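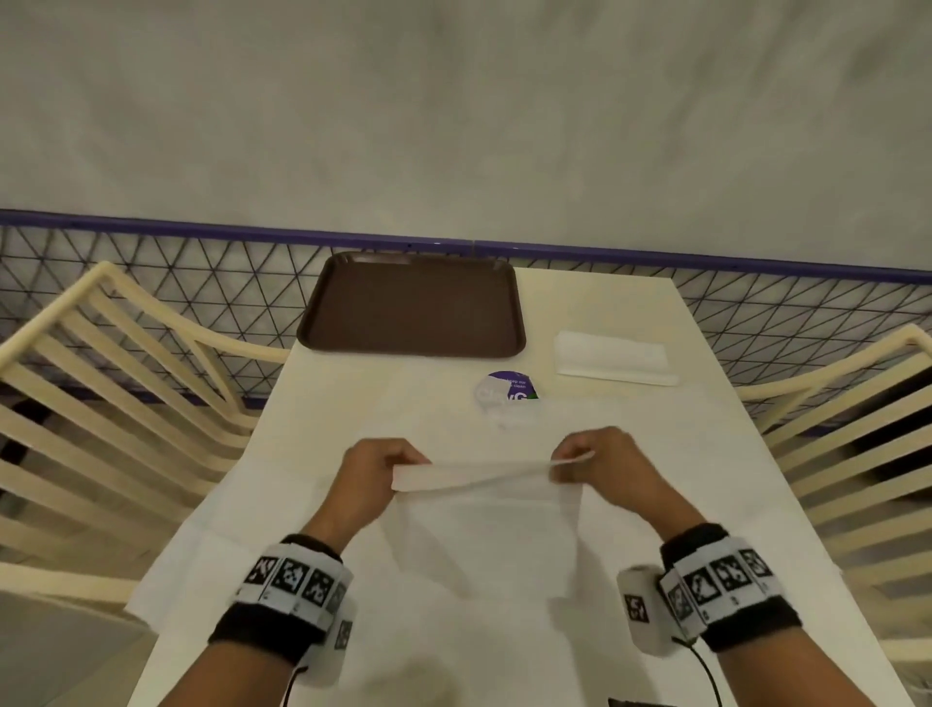
The wrist pose dropouts come from the corner refinement step in the marker detector, and I would like to change its defaults before we freeze the branch. When both hands are up and pulling a napkin taut, the forearms come in steeply and the tiles on the top of each cuff are seen at a shallow angle. Black print on white blocks should be easy, but with a white table and white paper under the hands the quad finder has very little outer contrast to work with, and it merges the block border with the paper. Refinement then pulls one corner outward and the solver flips the pose.

On Monday Sorcha Tully wrote:

> I replayed the napkin set through Wada with the stock config.
> Left wrist is fine until the fold starts, then the orientation
> jumps for a few frames and comes back. Right wrist does the same
> but less often. Is this the filter in Selley, or is it already
> wrong when it gets there? If it is the filter I can raise the
> process noise, but I'd sooner not touch it again.

It is already wrong when it gets there. I dumped the raw detections ahead of Selley for 1,000 frames and 46 of them have a flipped orientation on at least one wrist. The filter only smears each flip over its neighbors. Please leave the process noise alone.

Proposed changes, all in the Wada config:

- refine_window: 5 to 2
- solve each cuff as one rigid body and drop the per-tile solve
- reject any solution whose reprojection error is more than twice that of the previous accepted frame

With the first two, the count on the same frames goes from 46 to 19. The third removes most of the rest but leaves gaps, and Gellitz does not handle gaps well: the planner export still assumes a pose for every timestamp. I can write a hold-last-value shim, or someone can fix the export properly.

The rigid solve needs the tile layout for both cuffs. The left and right files in the Clostau repo have different origins, and I don't know which convention is meant. Sorcha, did you measure those or take them from the drawing?

Patch is on the wrist-solve branch. Tests pass except the export one.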